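Unit 4: Reverberation in Furnished Rooms

Reverberation time, written RT60, is the time taken for the sound level in a room to fall by 60 dB after the source stops. Sabine's equation gives it as 0.161 V / A, with V the volume in cubic metres and A the total absorption in square metres.

A is found by multiplying each surface area by its absorption coefficient and adding the products. Coefficients vary with frequency, so the sum is done separately for each octave band. Students often use the 500 Hz figure throughout, and marks are lost for this every year.

Worked case: the seminar room at Bodin has a volume of 879 cubic metres. At 500 Hz the absorption from walls, floor and ceiling comes to 12 m² in the bare state. RT60 is then 11.8 s, far too long for speech. Repeat the sum after adding 90 m² of ceiling panel with a coefficient of 0.8.

Hard, smooth floors and table tops reflect most of the energy that reaches them. They should be entered at their low coefficients, not left out — a large area at 0.02 still adds to A.

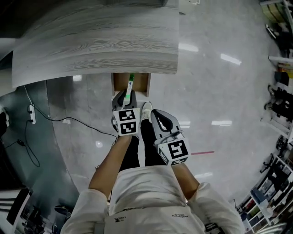 Huguette Fleury objects that Sabine's equation should not be used at all once the mean coefficient passes 0.2, and that Eyring's form ought to be taught first. The point is fair for well-treated rooms. Eyring replaces A with −S ln(1 − a), where S is the total surface area and a the mean coefficient. For small a the two agree closely.

Air absorption can be ignored below 2 kHz in small rooms. In halls above 3000 cubic metres, add the term 4mV to A.

Reading: Kikuchi, course notes, sections 2 and 3. Problem sheet 4 covers both equations.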